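Demonstration Operator, Hand-Held Gripper (Part-Time), Felovow

Reference 2781
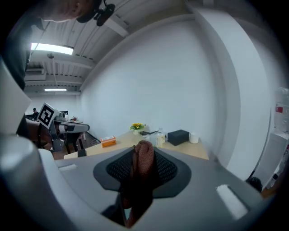 View from a hand-held gripper, tabletop area. The second unit, left, carries a square marker.

Felovow records manipulation tasks performed by people and uses the recordings to train control policies for robot arms. We are hiring operators for the Plureck project at our Vudisitz site. Work starts in August.

The work

Operators perform short household tasks with a hand-held gripper: pick, place, pour, open, hand over, sort. Each task is specified on a task card that gives the start layout, the end state and the time limit. A normal shift yields nearly 300 recorded demonstrations, including rejected ones. After each take the operator marks it as accepted or rejected and enters a reason code for rejections.

About a quarter of shifts are spent on teleoperation. The operator controls a fixed arm from a separate station using the Halim interface and repeats tasks from the same card set. Prior teleoperation experience is useful but not required. Training covers both methods and takes 5 paid shifts.

Other duties

Resetting the table to the start layout between takes.
Running the calibration routine at the start of the shift and after any drop or knock.
Reporting tracking loss, worn finger covers and unclear task cards.

Requirements

Able to stand and hold a tool at chest height for blocks of up to 70 minutes, with breaks between blocks.
Steady, repeatable hand movement at a set pace.
Normal or corrected vision.
Able to follow written instructions in English without improvising steps.
Left-handed applicants are needed for both shifts.

Shifts run from 8:00 a.m. to 12:30 p.m. or from 1:00 p.m. to 5:30 p.m. Pay is hourly and is the same for gripper and teleoperation work. Recordings include video and may include the operator's hands, clothing and voice. A signed recording consent form is required before the first shift.

To apply, send a one-page resume and your preferred shift through the Felovow jobs page, quoting the reference number. Selected applicants will be invited to a paid trial session at the Vudisitz site.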